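Planning the Equipment for a Kitchen Arm: Student Project Report

Group: Marta Dmytriv, Idris Maddocks, Wycliffe Minja
Supervisor: Delyth Griffiths

3. What we must buy, and in which order

Our task was to prepare a purchase plan for one robotic arm which can work in a small kitchen. The kitchen is in the Gethin building, and the department gave us a limit of 800 dollars for everything except the arm. The arm itself is lent to us by Clirnside until the end of August, so its price is not in our tables.

In the first version of the plan we wanted to buy the mounting table at once. Our supervisor asked us how we knew the correct height of this table, and we had no good answer. For this reason we decided to do the reach study in simulation before any order is sent. The simulation program was free for students, and it cost us only time – 21 evenings in total, which is more than we had written in the schedule.

3.1 Reach study

The most difficult place for the arm is the upper cabinet. The counter is easy to reach from almost every base position, but the cabinet is high and the arm must come over the counter to get there. We looked at each position from more than one side, as a pose that seems comfortable from one side can be very near to the furniture from another.
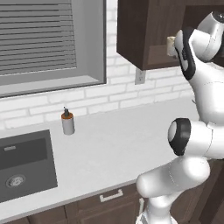 Simulated kitchen, with the arm at the upper cabinet.

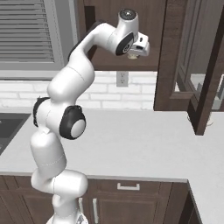 From this study we took two decisions. The base should stand in front of the counter and not on it, so we do not need the clamp set which was in the first plan. Also the table must have adjustable feet, because the real floor in Gethin is not level and the simulated floor is perfectly flat.

3.2 Budget

The mounting table with adjustable feet is the largest cost. We asked for two offers, and the one from Justdale was lower, 253 dollars with delivery. The second largest cost is the safety equipment: a floor mat that stops the arm when a person steps on it, and an additional stop button with a long cable. We did not try to save money here.

For the fingers of the gripper we plan to buy soft covers and one spare pair. We do not know yet how fast they wear out. Idris proposed to print them in the workshop, but the material we have there is too hard for cups and glass. If some money is left, it goes to spare cables.

3.3 What is still open

The simulation does not tell us about vibration of the table. It also has ideal cabinets – the real doors hang a little low, and we must measure them again. We would like to borrow a similar table for one week before the order is confirmed. The laboratory in Wumotcombe has one, and we have written to them but have no answer yet.

Comments

Branwen Parri
Oct 6, 2018
Did you include the power supply for the stop mat? Ours was sold separately and we had to order twice.

Marta Dmytriv
Thank you, it was missing. I will add it to the safety line.

Wycliffe Minja
Also please check the delivery time for the table, the offer says only "on request".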